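Robot Learning from Demonstration
Unit 6 Handout: Behavior Cloning with Wrist Views, the Board-Wiping Case

Read this before the Monday lab. It covers the same ground as the lecture, with a few numbers that went by too fast on the slides. Chapter references are to the course reader.

6.1 The task

The Murkgate task set has nine tabletop tasks. We use the fourth one, board wiping, for the whole unit. A small whiteboard lies flat on a table between two arms. A mark has been drawn on it in black marker. The policy has to pick up the eraser, bring it to the mark, wipe until the mark is gone, and put the eraser back down on the board.

It looks like an easy task and for a person it is. For a cloned policy it has three parts that fail in different ways: a grasp on a low, smooth object, a contact phase where the arm must press without pushing the board across the table, and a stopping decision that depends on what is left on the surface. Most of this unit is about the last one.

The mark is a single capital letter. Letters were chosen over scribbles so that two people scoring the same trial would agree on what "erased" means. The scoring rule is that no stroke longer than the width of the eraser may remain. Smudges don't count against the policy.

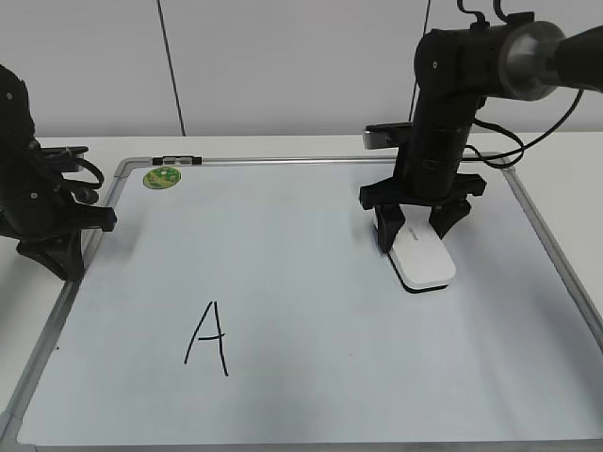 Figure 6.1. Board-wiping task, fixed view. Target letter at lower left.

Note in the figure how much room the arm takes up. When the eraser moves over the letter, the fixed camera can lose sight of some or all of the strokes behind the gripper. Keep this in mind for section 6.3.

6.2 The data

The demonstrations were collected by teleoperation over most of July. The full set has 3,317 episodes. After filtering, 2,998 remain. An episode was dropped if the eraser was released outside the board, if any camera stream had a gap longer than half a second, or if the operator restarted partway through. The third rule removed the most.

Of the 2,998 kept episodes, 2,157 are used for training. The rest are held out for validation loss and for the offline comparisons in 6.4. The split is by session, so no operator's afternoon is in both parts. If you split by episode instead, validation loss looks much better and tells you very little, as neighboring episodes share lighting, board position and even the same smudges. Several of you did this in Unit 4. Please check your scripts.

Each time step holds:

joint positions for both arms
gripper opening for both arms
one fixed camera image
one image from each wrist camera
the commanded action for the next step

Force is not recorded. The policy has to infer contact from joint error and from the images.

6.3 Three policies

All three use the same network and the same training schedule. Only the image inputs differ.

Policy F gets the fixed camera only.

Policy W gets the wrist cameras only.

Policy FW gets both.

The argument for F is that the whole board is in one picture and the camera does not move, so a given pixel nearly always means the same place. The argument for W is that a wrist camera moves with the gripper. If the gripper is lined up with the eraser, the eraser shows up in the same part of the image wherever it is on the board. The network doesn't have to learn the grasp again for each position.

The cost of W is what it leaves out. A wrist camera sees a small patch of the workspace, and the fingers fill a good part of the image at all times. At the start of an episode the wrist view may hold a corner of the board and the eraser and no sign of the letter at all. A policy with no memory, looking only at the current image, cannot know where the letter is. It can only go where letters usually were in training.

We call this the absent target problem. It is a form of partial observability (reader, chapter 3) and adding more data of the same kind does not fix it.

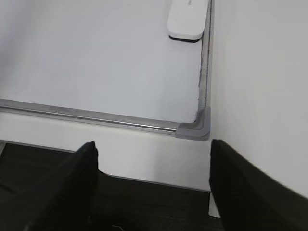 6.4 Results on the robot

Each policy was run on the same list of starting layouts. A layout gives the position of the eraser, the position of the letter and the letter itself. There were 169 layouts, run once per policy, with the order shuffled so that the operator resetting the board did not know which policy came next.

We score three stages: grasp, contact, and erase. A trial counts for a stage only if it passed the stages before it.

Grasp. W and FW were close to each other and both clearly ahead of F. Policy F tended to close too early, with the fingertips still above the eraser body. This fits the viewpoint argument. From the fixed camera, a small change in height at the fingertips moves very few pixels.

Contact. The three policies were nearly even once the eraser was in hand. Failures here were mostly too much pressure, and the board slid. The shape of the error was the same for all three, which suggests that it comes from the missing force signal and has little to do with the cameras.

Erase. Policy F was best at getting to the letter and worst at knowing when to stop. Policy W was the reverse. When it reached the letter it cleaned it well, but on layouts with the letter far from the eraser it often wiped a patch of clean board and put the eraser down. FW did best overall. It still had trouble with letters in the corners, where the eraser has to work next to the rail.

The per-stage table is in the course folder. Look at the corner layouts separately before you draw any conclusion about FW. They are a small share of the list and the average hides them.

6.5 A closer look at the wrist view

Wendell Abernathy's group at Anville tried a simple test that we repeated. They masked parts of the wrist image one at a time and measured how much the predicted action changed. Masking the eraser changed it a lot during the approach, as you would expect. Masking the frame of the board changed it almost as much.

The policy was using the rails and the corner piece as landmarks. In the training data the eraser often starts near the right rail, so the rail is a good guide to where the eraser is. It is also a high-contrast edge, bright metal against a pale surface, and much easier to pick up than a white eraser body on a nearly white board.

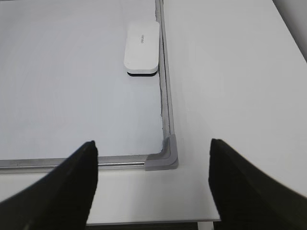
Whether this is a fault depends on what you want. On the same board it helps. To find out what happens on another one, we ran policy W on the Rukero board, which has no metal frame. Grasping got worse at once, while policy F was hardly affected. Retraining with random crops and color changes won back some of the loss. Adding a few sessions on the frameless board won back most of it.

The general point is that a policy trained by imitation will use whatever predicts the action. Nothing in the loss tells it that the eraser is the object and the frame is the background. If you want it to ignore the frame, the frame has to vary in the data.

6.6 What we did not test

Left arm and right arm were not swapped. All grasps in the trials were made with the right arm.

Only black marker was used.

No history was given to any policy. The Khunthong variant, which feeds in a short stack of past wrist images, should help with the absent target problem in principle, provided that the letter was in view at some point. We will get to it in Unit 8.

6.7 For the lab

Work in pairs. Bring the masking script from 6.5, already running on your own machine.

1. Load the policy W checkpoint and five validation episodes of your choice. Write down why you chose them.
2. Mask the eraser, then the bottom rail, then the right rail, then the corner piece. Plot the change in predicted action over time for each.
3. Repeat with FW. Mask the wrist images only.
4. Find one episode in which masking the rail matters more than masking the eraser. Say at which stage of the task it happens.

Hand in the plots and one page of text. Use the same vertical scale on all plots or they can't be compared.

Reading for next time: reader, chapter 7, up to the section on action chunking. Skip the proof.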